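## 4. First use of the Haltell cooktop

Before you begin with this section, the cooktop must be installed as in Section 3 and the power cord must be connected directly to a wall outlet. Please do not use an extension cord, also not for a short test.

The text applies to the one-zone model and to the two-zone model. Where the models are different, it is written in the step.

### 4.1 Check your cookware

The cooktop heats only cookware with a magnetic bottom. Many pans look suitable and are not.

1. Take a small magnet, for example from the refrigerator door.
2. Hold it to the middle of the bottom, on the outside.
3. If the magnet stays firmly, the cookware can be used.
4. If the magnet falls or holds very weakly, the cookware will not heat well, or will not heat at all.
5. Repeat the test close to the rim of the bottom. Some pans have a magnetic plate only in the middle, and then the heated area is smaller than the pan.

**Note:** Stainless steel can be magnetic or not magnetic. The word "stainless" on the package does not tell you which one you have. Copper, glass and plain aluminum do not work without a special bottom.

The bottom should be flat. Put the empty pan on the glass and push lightly on the rim, first on one side and then on the other. If the pan rocks, the heat will be uneven and the cooktop may show the message "no pan" from time to time.

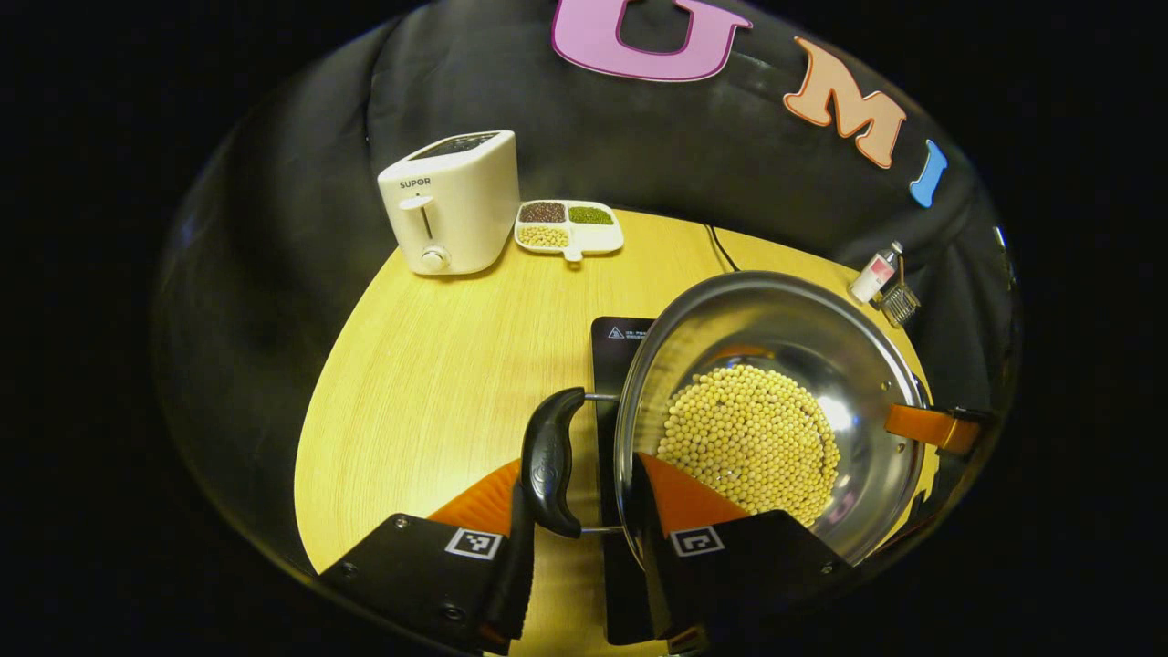

Very light pans can move on the glass when you stir, so keep one hand on the handle until you know how your pan behaves. If the handle is fixed with screws, check them before the first use and again after a month.

### 4.2 First heating

During the first heating there may be a light smell. It comes from the protective oil inside the housing and goes away after one or two uses.

1. Open a window or switch on the kitchen hood.
2. Wipe the glass with a damp cloth and dry it.
3. Pour 2 liters of cold water in a pot that passed the magnet test. The water should not reach the rim.
4. Place the pot in the center of the zone.
5. Press the power key and hold it until you hear one tone.
6. Choose level 5 with the plus key. On the two-zone model you must first touch the zone key, left or right.
7. Let the water become warm for 11 minutes. A low humming sound is normal.
8. Raise the level to 9 and wait until the water boils.
9. Press the power key again. The fan continues to run for a while and stops by itself.

**Caution:** Do not pull out the plug while the fan is running. The electronic parts need this time to cool.

**Caution:** The glass takes heat back from the pot. It stays hot after the cooktop is off, and the letter H is shown as long as it is too hot to touch.

### 4.3 Setting the timer

The timer can be set from 1 to 99 minutes. It switches off the zone when the time is finished – it does not only ring.

1. Start the zone and choose the level.
2. Touch the clock key one time. The two digits blink.
3. Use plus and minus to set the minutes. If you hold the key, the numbers go faster.
4. Wait until the digits stop blinking. Now the time is stored.

To change the time while cooking, repeat the steps 2 to 4. To cancel it, set the time to 00.

If you change the level after the timer is set, the timer continues. If you remove the pan for longer than one minute, the zone goes off and the timer is lost. You must then set both again.

**Note:** On the two-zone model each zone has its own timer, but there is only one display. The small point next to the digits shows to which zone the time belongs. In our test kitchen in Wilstead this was the most frequent mistake, so please look at the point before you change anything.

### 4.4 Cooking by temperature

In place of a level you can choose a temperature. Touch the key °C/°F until the unit you want is shown. The highest setting in Celsius is 200.

The temperature is measured under the glass, in the middle of the zone. The food itself can be cooler, above all in a thick pan or when you have put in a large quantity. For meat use a separate thermometer.

1. Place the pan, with the oil or the food already inside.
2. Touch the mode key until the thermometer sign appears.
3. Set the temperature with plus and minus.
4. Wait for the double tone. It means that the temperature under the glass is reached.

**Caution:** Do not heat an empty pan in temperature mode. The bottom may bend, and a coating can be damaged in less time than you expect.

### 4.5 Child lock

1. Hold the lock key until the small key sign is on.
2. To unlock, hold the same key again.

The power key can always switch the cooktop off, also when it is locked. After a power failure the lock is not active anymore and you must set it new.

### 4.6 If something is not right

| Display | Meaning | What to do |
|---|---|---|
| Pan sign blinks | No pan, or pan not suitable | Move the pan to the center. Repeat the magnet test. |
| E2 | Electronic parts too hot | Switch off, let the fan run, check that the air openings are free. |
| E4 | Voltage too low | Use a different outlet. Do not share it with an oven or kettle. |
| H | Glass still hot | Wait. This is not a fault. |

If another code appears, write it down and switch off the power at the circuit breaker. Wait a few minutes and try again. If the code returns, contact the Tsoukalas service desk with the code and the serial number. The serial number is on the underside, on the silver label – please let the cooktop cool and unplug it before you turn it.

Do not open the housing. Repairs are made only at the workshop in Wodarholm.

*Section 4 text: Emilian Olteanu. Checked by Laimutė Uibo, April. Changed from the earlier edition: step 6 in 4.2, note in 4.3, code E4.*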